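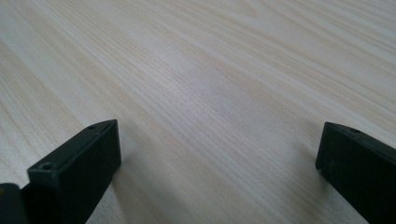
View from the hand-held gripper, fingers open over the tabletop.

Sisham project, progress report to the Venstead fund, December 2019

Hi all, Emiliano Garrido here with the update I promised. Short version: the recordings are going well, the training is going okay, and I finally have a number I like!

We now have 879 demonstrations recorded with the hand-held gripper, up from 700 at the last report. The new ones are mostly pick-and-place on a bare table, which sounds dull (it is, a bit), but it gave us a clean way to test the thing I kept going on about in the proposal: can the policy tell how far apart the fingers are just from the camera view, with no sensor in the grip?

Mostly, yes. I held back 115 recordings for testing, and the policy got the opening wrong on 9 of them. Nearly all the misses had strong glare on the wood, so I'm going to vary the lighting a lot more and see if that helps. The Trunano people want the same test on darker tables too – fair enough, it's on the list.

Spending is on plan. The one thing running behind is the Didenko arm, where I still have to redo the wrist mount before we can try any of this on it. I'd like to show you those runs in February, misses and all.

Emiliano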